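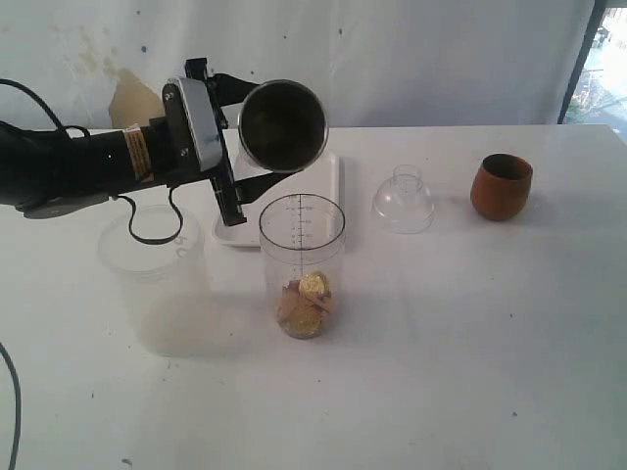

Fatia G2 parallel gripper – cups, tubs and other round things

Two-finger electric gripper for small arms. Long slotted finger brackets, black metal plates, bolts up in minutes once the adapter is on. Sold by Lundoma as a bare unit or as a bench kit. Item no. 1162.

What it's for
Picking up household and lab size items off a flat table. Cups, beakers, lidded tubs, small bottles. Pouring and tipping too, if the payload allows. Not for food lines, not for washdown, no IP rating on the standard version.

Bench notes, G2 on our test arm

Steel cup first. Polished steel is the one most people write in about, so it gets the most time here. Held tilted, mouth facing out, above the tray and clear of the measuring cup. Finger length matters at this height – the long bracket comes down nearly to the table, so check your clearance before you tip anything. Lower the wrist too far and the bracket tip finds the tray before the cup does.

Coins and torn brown paper in the clear measuring cup. Gold coins, light scraps, awkward mix. Good filler for tipping trials, costs nothing, easy to see through the wall of the cup.

Frosted tub, the big one marked "50" or what reads like it. Wide. Check your opening width before you order, the short stroke version won't go round a tub this size.

Clear dome piece with the narrow neck. Hard on depth cameras. If you run vision picking expect to teach this one by hand, or put a matte sticker on it.

Small brown cup. Matte finish, tapered body. Set force low and work up.

Specs
Drive: electric, 24 V
Stroke: short or long, pick at checkout
Fingers: slotted bracket, adjustable, left and right supplied
Finger pads: rubber, set of two, replaceable
Force: set in software, 20 steps
Weight of bare unit: 405 g
Cable: single, 2000 mm, black
Mount: round flange, adapter plate included
Controller: Astetti box, or direct to arm I/O (open/close only)

G2 or the Sin three-finger?
We sell both and get asked every week. Short version below.

G2 – better on flat sided things and rims. Gets in between objects that stand close together. Cheaper pads. Force steps are fine enough for thin plastic if you take the time to set them.

Sin – centers round parts by itself, so less fuss with teaching. Heavier. Needs room on all sides, which you don't get on a crowded table. Sin pads wear quicker on steel in our use, you may see different.

For mixed table work we'd take the G2. For one round part all day long, the Sin. If your arm is near its payload limit go G2 anyway and save the grams.

Controller choice
Astetti box gives you force steps, position readback and a stop input. Direct I/O gives you open and close, thats it. For picking soft cups get the box. Firmware update in January added slow close under light force, older boxes can be updated over USB. Send us the serial number if you are not sure which one you have.

Cable routing – please read
Most returns we see are cable damage. Leave a loop at the wrist big enough for full rotation. Run the wrist through its whole range by hand before powering up. Don't zip tie tight at the flange. A loop that hangs low can catch on tall containers when the arm sweeps sideways, so either raise your approach height or clip the loop further back on the arm. Clips are in the bench kit, extra clips on request.

Setting up
1. Power off the arm. Fit adapter plate, four screws, cross pattern.
2. Bolt on the gripper, cable side facing back.
3. Slide fingers to the width you need and tighten the slot screws.
4. Enter tool weight in the arm controller. Add the fingers and pads, people forget.
5. Close on something cheap at the lowest step.
6. Raise force one step at a time untill the part holds through a tilt.

Whats in the bench kit
Gripper, adapter plate, two brackets, two sets of pads, Astetti box, power supply, cable clips, hex keys, printed quick start.

Price
Bare unit, short stroke: $1,900
Long stroke and bench kit: ask for quote, depends on arm adapter

Shipping
Stock units go out Tuesday. Long stroke is built to order, allow three weeks. Adapters for most small arms on the shelf – tell us the arm model in the order notes or it will wait.

Returns
30 days, unused pads, original box. Cut or crushed cables not covered.

Related items
Rubber pads, set of two
Finger bracket, extra long
Astetti controller box, spare
Sin three-finger gripper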